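The man who wants to move your coffee machine into the sitting room

Abílio Cordeiro would like me to believe that the kitchen is the wrong place to make coffee. He has been saying so for a while now, to landlords mostly, and enough of them have listened that he makes his living from it. His firm, Podport, sets up what it calls coffee corners in furnished lets: a single-serve machine, a tray, a low table, a plant, all within reach of the sofa. I went to see one in Sevley with the feeling that I was about to be sold a tray.

"It is a tray," he says, when I put this to him. "I don't pretend it's anything else. People hear the word 'corner' and they think I'm going to knock a wall down."

The let is on the Rankin side of town, and the sitting room faces the road, with horizontal blinds at the window. I ask why anyone would choose to carry water through from the kitchen to fill a machine that could have stood next to the tap.

"Because you carry it once," he says. "You fill the reservoir in the evening. Then in the morning you come in half asleep and you press a button and sit down. In the kitchen you would stand there looking at the washing-up."

That depends on somebody remembering to fill it in the evening. He agrees that it does. I ask how many of his tenants remember and he says he has never asked them, and that it would be a strange thing to ring somebody up about.

Cordeiro began in Stellalberg, fitting out holiday flats for an owner who had a drawer of complaints about kitchens. They were too narrow, mainly. Two guests could not pass each other while one of them was making breakfast. Moving the coffee out was a cheap fix for a bad layout, and he is quite open about that. What I wanted to know was why he had carried on doing it in places where the kitchen was perfectly good.

"The guests liked it. The owner asked for it in the next flat, and the next one had a big kitchen. I said to him, you don't need this. He said, put it in anyway."

So it was the owner who liked it?

"All right, the owner liked it."
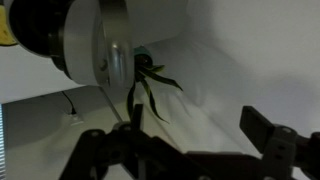 We move on to plants, where I expected him to be weakest. Every Podport corner has at least one, and it is always something with long narrow leaves or spiky ones. Flowers are not allowed. I have lived in rented rooms and I know what happens to a plant that belongs to the landlord. It gets watered by everyone for a month and then by no one at all.

"Some of them die," Cordeiro says. "I replace them. It's in the price. But a machine by itself on a table looks like an office. You put a bit of green behind it and it looks as if someone lives there."

And if it drips on the machine, or someone tips the watering can over the plug?

"Then you've had an accident. You can have an accident in a kitchen too."

I did not think much of that answer and told him so. He thought about it and came back with a better one, which is that he tells people to take the pot away to water it, let it drain in the sink and bring it back. It is on the printed card he leaves with each set. I have never met anyone who reads the card.

The price is the other thing. A full set costs the landlord £460, delivered and put together, and he had set up 131 of them when we spoke in February. I pointed out that a basic machine and a plain tray can be had for a good deal less by anyone with a free afternoon. He does not argue with the sum. He says that landlords do not have a free afternoon, or say they haven't, and that when they do it themselves they buy a tray that is too small.

"Always too small. They measure the machine. They forget that you need somewhere to put the cup while you look for the spoon."
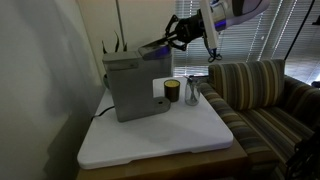
On that point I will give him some credit. His trays are white, rectangular and bigger than you would expect, and the machine goes over to one side with room left beside it. He is firm about the side. It should be the one further from where you sit, he says, so that you reach across clear tray and don't knock your elbow on the brewing head. I tried it both ways at home on a chopping board and he is right about the elbow.

He is less convincing about spills. A striped sofa is the sort of sofa he recommends next to a coffee table, olive and tan and brown being, in his view, colours that forgive. I asked what about cream. There are cream stripes in a good many of those fabrics.

"Cream is a risk," he says. "I would prefer no cream. But I don't buy the sofas."

Doesn't that rather undo the idea? If the sofa can't be trusted, the coffee might as well go back to the kitchen, where the floor can be mopped.

"You drink it on the sofa either way. Where do you think people go with the cup? They walk from the kitchen to the sofa with it full. I've taken away the walk."

It is a fair reply and I had not thought of it. I still wonder about the used pods, which have to go back to the kitchen in any case, and about the noise in a room where somebody may be on the telephone or watching the news. He shrugs at the noise. It lasts nearly 30 seconds, he says, and anyone can wait that long. The pods he calls "the weak part", and he has tried a small lidded tub, which tenants filled and then did not empty.

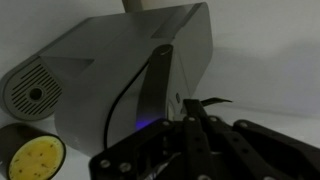 Grey plastic, a curved handle and a small violet light.

He picks grey machines whenever there is a choice. White ones show every splash and black ones show the dust, and in a sitting room people look at the thing all day long. The little lights annoy him. He would have none at all if the makers would let him, and he has had one tenant put tape over hers so she could watch films in the dark.

Does he have one of these corners himself?

"No," he says. "I have a very small sitting room. Mine is in the kitchen, by the kettle."

I asked whether he tells the landlords that. He says they have never asked. He is back in Stellalberg next month for another block of flats, and he has been told the kitchens there are enormous.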